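Teaching the hand to pick up cloth: a guide for the club

Harries Robotics Club, worksheet 10
Last updated May 1, 2019

This worksheet follows on from the one about blocks and cups. By now your group should be able to open and close the hand from the laptop, move the arm to a saved position and stop everything with the red button. If you can't do all of those, go back and finish worksheet 9 first.

Cloth is harder than blocks. It has no fixed shape, it slides, and the part you want to hold is never in the same place for long. In the Stondance challenge in June each team has to lift a piece of cloth from one side of the table and put it down on the other. You will need this skill for the first round and again in the final.

What you need

The arm and hand, set up and switched on
The club laptop with Farkel installed
One piece of woven cloth, not too thin
Masking tape
Your group's notebook

Old tea towels work well. Avoid anything silky until you have had some practice. Felt is too easy and won't be used on the day.

Before you start

Check that the hand opens fully. Send the open command from Farkel and watch every finger. If one of them lags behind the others, tell a helper and don't try to bend it by hand. The fingers are driven by small gears and these will strip if you force them.

Mark a square on the table with masking tape, a little bigger than the cloth when it is spread out. This is your pick-up area. Mark a second square on the other side for putting down. Keep sleeves, hair and the mains lead away from both.

Set the speed to 2. Faster speeds are for groups who have already had the worksheet signed off.

Step 1. Lay the cloth down

Drop it in the first square and leave it as it lands. A cloth that has been smoothed flat is difficult to pinch, as the fingertips just skate over the top. If it does land flat, push the middle up with your hand to make a fold. Later on you can try it flat, but get the folded version working first.

Step 2. Bring the hand over the fold

Use the arrow keys to move the arm until the hand is above the highest part of the cloth. The fingers should be on one side of the fold and the thumb on the other. Look at it from the front and then from the side. Most missed picks come from lining up by eye from one position only.

Save this position as ABOVE.

Step 3. Lower the hand

Come down in small steps. Stop when the fingertips start to press into the cloth. You want them to push it a little, so that it bunches up between the fingers and the thumb. If the arm makes a straining noise you are pushing on the table, so go back up one step.

Save this position as DOWN.

Step 4. Close the hand

Open the grip panel in Farkel and set the force to 70. Press Close. The thumb and fingers should trap the fold between them. Wait for the motors to settle before you do anything else.

Have a look at the grip before you lift. There should be cloth between the thumb and the fingers, with a crease running into the gap. If the cloth is only touching one side, open the hand, go back to ABOVE and line up again.

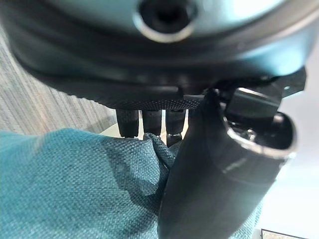 Step 5. Lift and wait

Move the arm back to ABOVE. Then set a pause of 3000 in the program. The pause is in milliseconds, so it is three seconds. If the cloth is still held at the end of the pause, write "held" in the notebook. If it has slipped, write "slipped" and note which finger it came out from.

Step 6. Put it down

Move across to the second square, lower the arm and press Open. The cloth sometimes catches on a fingertip. Raise the arm slowly and it will normally drop off.

Step 7. Run it as a program

Join your saved positions together in Farkel in this order: ABOVE, DOWN, Close, ABOVE, Pause, across, Open. Save the file with your group name and the word cloth. Run it with one person's finger on the red button.

If it goes wrong

The hand closes on nothing. You are too high, or the fold is too small.

The cloth slips out during the lift. Take a bigger fold before you change the force. Groups nearly always turn the force up first and it seldom helps.

The program stops with a Restska board warning. The hand controller has got too hot. Switch the hand off, leave it for ten minutes and carry on.

Getting signed off

Show a helper your program working on the folded cloth, along with your notebook page. After that you may move on to the flat cloth, which is worksheet 11. Please peel the tape off the table before you go home.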